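Print this chapter | E-mail this chapter to a colleague

Chapter 7
When the Grip Lets Go

I dropped a screwdriver on a Wednesday and it cost me most of the spring. Well, the robot dropped it, but I wrote the program, so I'll take the blame (Lucinda Lyons, who taught me most of what I know about cells, would insist on that).

The job was as dull as they come. Two arms shared one table. One arm picked up a cordless screwdriver, carried it over to the other arm, held it still for a bit and put it back. We called the cell Carkside, after the road outside, and it had run 733 cycles without a hiccup. On the next one the gripper reported a good grasp, the arm lifted, and halfway across the tool slid nose first out of the fingers and bounced off the table edge. It landed a hand's width from Zeyu Xue's foot. Zeyu said a word I can't print and went to get coffee.

What got me was the log. Every line was green! Fingers closed, force reached, object present, move complete. The robot carried an imaginary screwdriver all the way to the far side and set it down very gently.

I want you to hang on to that log, because we'll be picking it apart for the whole chapter. There were three faults in there, and each one had been sitting quietly for weeks:

The "object present" check ran once, right after the fingers closed, and never again during the move.

The force limit had been set with a light plastic dummy, back when we were waiting for the real tool to turn up.

The finger faces had worn. I'd looked at them every morning and never really seen it.

Now, I'd have fixed the second one and gone home happy. It was Mogens Hviid who made me put the old force setting back and try again with new fingers, and then with old fingers and the new setting, and so on through 53 test lifts, until we could say which fault did what. I grumbled the whole way. He was right, and section 7.3 is built on his test sheet.

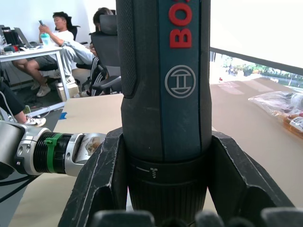
Encombe Handling and Gripping Group, Shao Technical Institute

Take a good look at the fingers on either side of the Bosch screwdriver. See the scuffs and the little chips along the edges of the left one? Wear like that creeps up on you, and from across a room you'd call those fingers fine. Look at the shape of what they're holding, too. It's a tall tool with a textured grip on one side and a smoother panel on the other, and you can't assume that two surfaces like those will hold the same way.

Before you read on, write down what your own cell would do if the part vanished in mid-move. Would it stop? Would it tell anyone? Keep the page, we'll need it in 7.2.

Reader comments (3)

Arben Karagiannis: We had the same green log with a different gripper. Ours went 100 cycles with nothing in the fingers before someone wandered past.

Qiuyue Peng: Is the test sheet from 7.3 available as a separate download? My class would rather fill it in by hand.

boltside_tech: Table of force settings in 7.4 has the two column heads swapped, at least in my copy.

We use cookies to remember your place in the book. By continuing to read you accept our cookie policy. Sign up for the Boltside newsletter to hear when new chapters are posted.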